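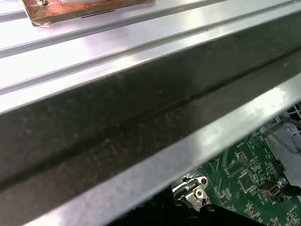
4.3 What the student teams collected

The second data set comes from a one-semester course in which student teams taught an arm to take apart old desktop computers. We include it with some reservations. Course projects are a cheap source of demonstrations, and several recent papers treat them as if cheap also meant varied. We wanted to see whether that holds when the same few donated machines sit on the same benches from the first week to the last.

Teams drove the arm by hand with the Sostik controller and logged wrist video, joint positions and grip force. Each team was asked for 50 demonstrations of each of four subtasks: unplugging a cable, removing a screw, lifting out a bracket and clearing a loose part from the case. The full set holds over 2,000 attempts. We dropped those in which the student stopped the recording early, and we kept the failures, which earlier work from course settings has tended to throw away without saying so.

The Flastik baseline, trained on everything, reached a success rate on cable removal that the teams were understandably pleased with. We are less pleased. When the test case was turned end for end on the bench, most of that gain went away. When the bench lamp was moved, some of it went away again. Bare sheet metal inside a computer case throws back a great deal of light, and from a camera close to the work a bright patch can cover more of the view than the part to be grasped. Figure 4 plots success against lamp position for the four subtasks. Screw removal suffers most. Screws are small and shiny, and they are often set in metal that is just as shiny.

Figure 4. Success rate by subtask with the lamp in the training position (left bar) and in each of three moved positions (right bars). 100 trials per subtask and position.

The students' own reports put the drop down to poor calibration. We checked this and found little to support it. We repeated the calibration before each block of trials and the drop stayed about the same size. A simpler reading is that the policy had learned where on the bench things usually were, with the picture serving mainly to confirm it. Masking the lower half of the wrist view changed the results for bracket removal hardly at all, which should worry anyone who wants to call this visual control.

A second claim in the reports deserves the same caution. Several teams wrote that their policy "recovers from errors." We went through the logged recoveries and found 29. In most of these the arm had missed, closed on air, gone back to its start pose and run the same motion again. A repeated attempt sometimes works, and it has its uses, but it is a retry. We count it as one in the tables and leave the word recovery for cases where the second motion differs from the first in a way that fits the mistake.

The Engebretsen split, which holds out whole machines and not single attempts, gives lower numbers throughout. We think they are the ones to quote. Under the random split, near copies of a demonstration can land on both sides, and students working against a deadline do tend to record ten near copies in a row. The course handout did not warn against this. The next one will.

None of this makes the data worthless. The failed attempts were the most useful part for the grip force model in Section 5, and the bracket subtask gave us contact traces we had not been able to get from the Rolovum simulator, where metal edges never bend and screws never stick. What the data does not support is the claim, made in our own workshop abstract, that a semester of student driving is enough to train a policy that carries over to machines it has not met. We withdraw that claim here. Section 4.4 reports the same tests on the set collected in July by paid operators, under lighting we changed between sessions.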